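Filtering cloth grasp proposals in Bilby before they reach the planner

Applies to Bilby 2.17 and later. Last revised 24 Apr 2023.

Bilby's default grasp filter was written for rigid parts. On fabric it passes proposals that close on a single flat layer, and the planner then spends its time budget on grasps that slip. The steps below replace the default with a fold-aware filter.

1. Stop the Loltard perception node and open grasp_filter.yaml. Set filter_mode to fold. The colour segmenter can stay as is.

2. Set max_proposals to 1000. Lower values truncate the list before scoring, so good candidates near the end are lost.

3. Enter the jaw geometry in gripper.yaml. Measure the opening between the pad faces, not between the finger blocks – worn pads change the usable gap.

4. Run the calibration script with the work surface bare. It fits the table plane and stores the residual. If the residual is above 2 mm, clean the depth sensor window and run it again. Strong wood grain affects the colour channel only and can be ignored at this stage.

5. Lay one piece of cloth on the table, crumpled, and start the node again. The overlay should place candidates along raised folds and rolled edges. Flaps lying flat on the table should get none.

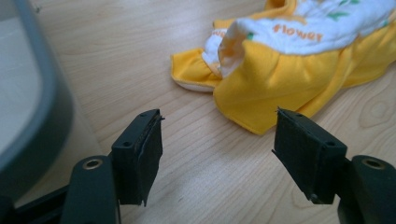 6. If candidates still appear on flat flaps, raise min_fold_height in small steps and rerun. Stop when the flat regions clear. Going further removes low folds that are perfectly graspable.

7. Check the segment mask for printed cloth. Lettering and two-tone panels can split one item into several segments, each with its own grasp centre. Turn on merge_by_contact to join them.

8. Forward the filtered list to the Segers planner on port 1134. Collision checking needs to include any bin walls beside the cloth, so load the bin model first.

Logs go to the Skovenell directory set at install. Rejected proposals are written there with a reason code.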